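The Ferry to Skellach

My grandmother always said you could tell what sort of winter was coming by the way the October ferry came in, and I believed her for far longer than I should have, well into the years when I had a checkbook and a bad knee of my own.

She had left me the house, you see — the narrow green one above the harbor, with the stove that smoked and the jar of buttons on the windowsill. I hadn't been back to Skellach since the funeral. There were 200 people living on the island when I was a girl, and every one of them had an opinion about her plum jam.
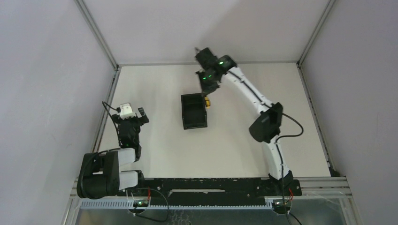
I stood at the rail the whole way over, though the wind was sharp and the woman at the snack counter had kindly offered me a seat by the heater. I wanted to see the roof come up out of the mist, first the chimney and then the rest, just as it used to when I was small and carsick and wrapped in somebody's coat.

The key still stuck, and you still had to lift the door a little to get it to turn. Inside, on the kitchen table, one of the neighbors had left a loaf in a clean dish towel and a jar with her handwriting on the label, the plum from her last summer. I put the kettle on, sat down in my hat and gloves, and ate three slices before I thought to open the curtains.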